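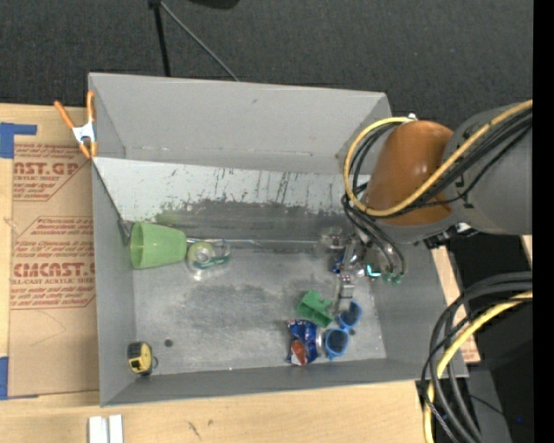

Good morning, and thank you for the invitation to present the equipment plan for the Getden sorting cell. My remarks concern the purchase of bin-picking equipment for the coming budget period: what should be bought, in which order, and what ought to be set aside for the items that seldom appear on a vendor's quotation. The arm itself accounts for a smaller share of the total than most departments expect. The bin, the cabling and the stock of test objects all have to be budgeted as well. A soda can, sunglasses and a tape measure in one gray bin place very different demands on a gripper, and a quotation based on uniform cartons will tell us little about that kind of work. Cable looped along the outside of an arm is likewise a line in the budget, for supply at the outset and for replacement later.

Slide 2. Scope of the plan

The plan covers one cell at Getden and a second at Gudham. The Gudham cell is conditional on the results of the first. Both are intended for mixed returns, in which items arrive in no fixed order and in any orientation. Programming labour is included. Building works, conveyor extensions and network upgrades are excluded and will be brought forward under the facilities plan.

Pause here for questions on scope. Questions on the facilities plan should be held to the end.

Slide 3. How the requirement was set

In February the working group recorded 481 returned items at the Getden dock and sorted them by the handling difficulty they presented. Of these, 213 could be lifted by a standard two-finger gripper without special preparation. A further group would require suction or a changeable tool. The remainder were judged unsuitable for automated handling at present and will continue to go to the manual bench.

Emphasize that the sample was taken at one site over a short period. It is sufficient for choosing between tool types. It should not be used to forecast annual volumes.

Slide 4. Capital items

The capital request consists of the arm and controller, the gripper with one set of spare fingers, the fixed camera and its mount, the work table, guarding, and installation. Two vendors, Imeo and Jiang, have submitted written proposals. Imeo has priced the cell as a single package. Jiang has priced each component separately and leaves guarding to the purchaser. The two totals cannot be compared until guarding has been added to the second, and members are asked not to quote either figure outside this meeting.

Delivery is stated as 28 weeks by one vendor and is subject to confirmation by the other. An order placed after the end of the first quarter would therefore carry commissioning into the following fiscal year.

Slide 5. Operating items

Departments have historically entered a single maintenance percentage for automated equipment. We recommend that this practice end. The operating budget should show separate lines for:

Bins and liners, including replacement of worn surfaces
Cables, hoses and fittings
Gripper fingers and pads
Test objects, renewed as they are crushed or broken
Software licences and support
Operator training and relief coverage

Bins deserve particular mention. They are inexpensive individually, but they scratch, stain and lose their finish, and the camera settings may need to be revised when the surface changes. We propose that bins be purchased in matched lots and that one unused bin be retained as a reference.

Slide 6. Acceptance testing

Final payment should be tied to a test using our own objects in our own bin. The proposed set includes transparent plastic, shiny metal, thin rods, soft or crumpled items and pieces lying against a wall or in a corner. The test will be repeated over nine shifts, with results logged by site staff.

Slide 7. Decisions requested

Approval in principle of the Getden cell. Authority to request revised quotations on a common basis. Agreement that the Gudham cell return as a separate item once acceptance results are available.

Notes revised Apr 8, 2021. The detailed cost schedule is circulated separately to budget holders.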